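Tuesday, 9:40 pm

Back at the Skadau shop after work. Marta had the bench, so I stayed on the laptop and worked on the arm in simulation. Fixed the wrist offset, which I had entered with the wrong sign. Ran the grasp on the small knobby part 12 times and dropped it in 6. Lowered the closing speed and left the force alone.
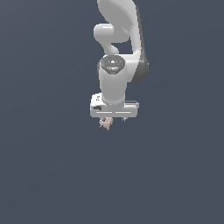
Still to do

Add the table back into the model. Ask Nimal for his finger measurements, mine are off a bad drawing. Order the bracket from Kaltotham. Kavinda wants the bench on Saturday, so the real mount waits until next week.

Home by ten, soup, bed.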